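About Trosulent

Trosulent is a small company for reusable bread boxes. We lend boxes to bakeries and cafés, we collect them back, we wash them, and we teach people how to pack bread and pastry in them without damage. We are situated on the ground floor of the Karppinen building, in one large room where office work and packing work are done side by side.

The company began with a complaint. I was delivering breakfast for a small hotel, and every morning the rolls arrived flat on one side. The baker said the driver was guilty, the driver said it was the paper bag. I bought two steel boxes with my own money and the next morning the rolls arrived in the same shape in which they had left. After this I could not stop thinking about boxes, and my family can confirm it.
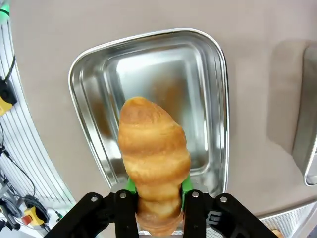
Most of our customers bake soft things: twisted rolls, croissants, buns with filling. A hard loaf forgives a lot, but a soft roll remembers every finger. For this reason we speak so much about how to hold the bread. Hold it at the sides, at the narrow part if it has one, and do not press the top. When it is over the box, go down slowly and open the hand only when the roll has reached the bottom. It sounds too simple for a course, and still our packing course takes a full morning.

What we lend

Our main set is called Imano. It has steel boxes for the transport and a transport crate which holds them still. For shops that want to show the bread to the customer we lend also plastic containers with lids that close with tabs. At the moment 724 boxes of all kinds are in use. Each one has a number on the bottom, and when it comes back we write it in the book before it goes to washing.

We do not sell baking trays, but we have an opinion about them. For packing we like the perforated kind with a low rim. The crumbs fall through the holes, and the hand comes to the roll from the side without hitting anything. If you have only deep trays, please tell us before the course and we will bring ours.

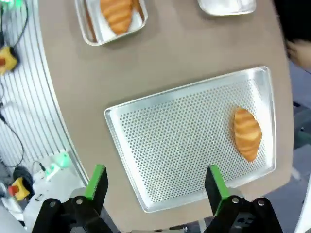 Perforated tray at our packing table

The table itself is the thing visitors ask about least and we care about most. We keep the order the same for every person: lids or closed boxes on one side, steel boxes in the middle, tray on the other side. The bread then travels only a short way. A left-handed packer may turn the order around, this is completely fine – but then everything must be turned, also the lids. Half-turned tables give us the most dropped rolls.

We leave space between the boxes for a whole hand. One roll goes in a small box, lengthwise, and we do not put a second on top even when it would fit. Bakeries with larger orders receive larger boxes from us.

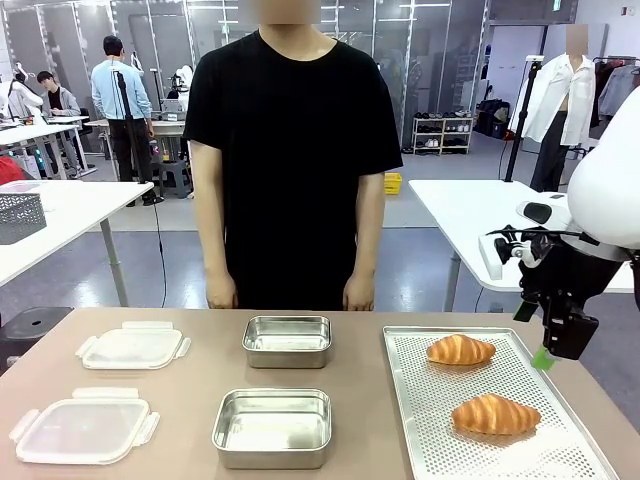

Griltard wrote to us in May that the steel boxes are good but the fixed order felt strict at first, and that their morning people had wanted to put the tray in the middle. After two weeks they had gone back to our order, they wrote, except on Sundays, when the counter is too narrow for it. We answered that Sunday can have its own rules, and we have now a page about narrow counters in the course booklet.

How to work with us

The smallest loan is 20 boxes. We bring them clean and take them back used, with the lids off, please. A deposit is paid once and returned when the loan ends. Dents are normal and cost nothing. A missing lid we must charge, and the price is in the loan paper.

The packing course is held at our table or at yours. Bring the bread you really sell, because practicing with a different bread teaches little. An apron is not necessary. Our next open morning is Sat 16 June and you can come without registration, coffee is served while we have it.
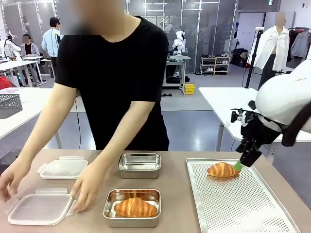
Urho Koivisto

I still pack in the mornings when I can. It is the part of the work I would miss, and I learn there which box has a bad corner and which lid is slow to close. If you have a question about your own bread, write to me directly with the length and the width of the piece. Photographs are also welcome, best with a ruler beside the bread. I answer in the afternoon, in English or Finnish.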